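Looking after the hand grippers at Custgate
Gallery - updated Wed 4 September

I've had the Custgate pair on my bench again and I'm so pleased with how they've come up! These are our two hand-held grippers, black linkages, blue finger pads, nothing fancy to look at, and I'd happily spend every afternoon tinkering with them. Carmela Gentile asked me to put my routine online for the Sesmont crew, who get their own set in March, so here we go.

Pads first. The blue ones last us 900 grasps or so before the faces go shiny, and I swap both sides together even if only one looks tired. Warm soapy water, a soft toothbrush, then leave them overnight on a rack. Please don't use solvent (I did once, and the colour came off on everything I picked up for a week).

Then the linkages. Every bolt gets a quarter turn back and a fresh nip up, working from the outside in. I log each one in the Rikano workbook, which is now up to page 142 and has coffee on most of them. If an arm feels gritty, strip it and clean the pivot before you even think about oil.

Closing alignment is my favourite bit. The two pads should meet along their whole length, top to bottom, and a thin shim tells you straight away if one is leaning. Boateng's old shim set is still the best we've got - 54 leaves, all labelled by hand.

After that it's off to a kitchen counter for a try-out on chopsticks. They're thin, they taper and they roll, so a lazy pad can't hide. 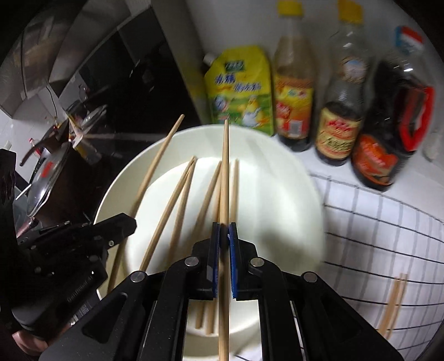

I go through the whole pile, one stick at a time, fat end and thin end, and then swap to the other gripper and do it all over again. Any that twist in the pads get written down with the side they twisted towards, and it's back to the shims for another go. Spare pads are in the second drawer, under the torque driver.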